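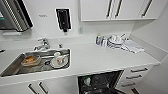 **Jabłońska**

For my spring project at Nornance I wanted to find out why some rooms look messy even when they're pretty clean, and I ended up spending most of February thinking about shine. I know, I know. But stick with me!

I started with the kitchenette. The counter is white and matte, so it sits there quietly while the faucet and the steel sink grab all the attention (and then you notice the dirty dishes in it, obviously). I rated 24 surfaces by eye on a scale from 1 to 10, from dead flat up to mirror, and I did it all in the evening with the overhead lights on.

Washing up changed my idea of the room more than anything. A stack of white plates by the backsplash reads as one pale block, and I'd happily leave it out. One orange-brown food container in the sink is a whole different story, it pulls your eye from the doorway.

Down at floor level I had a harder time. The brown carpet is so coarse that it got a 1, and charcoal plastic on top of it nearly got a 1 too. What stands out down there is anything small and bright, like a thin blue cable or a row of little lights.
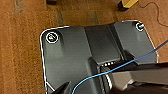 ## Color against shine

My guess going in was that color would matter most. My scores say it's color plus gloss together. The same kind of dark matte plastic goes almost unnoticed until you put shiny lime green in front of it, and then you get white streaks of glare on top of the color as well. That one was my only 10.

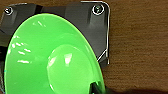

*Glossy green against matte charcoal, the strongest contrast in the set.*

Next time I'd redo the ratings in daylight and get other people to score too, because my eyes were tired after the first 3 hours.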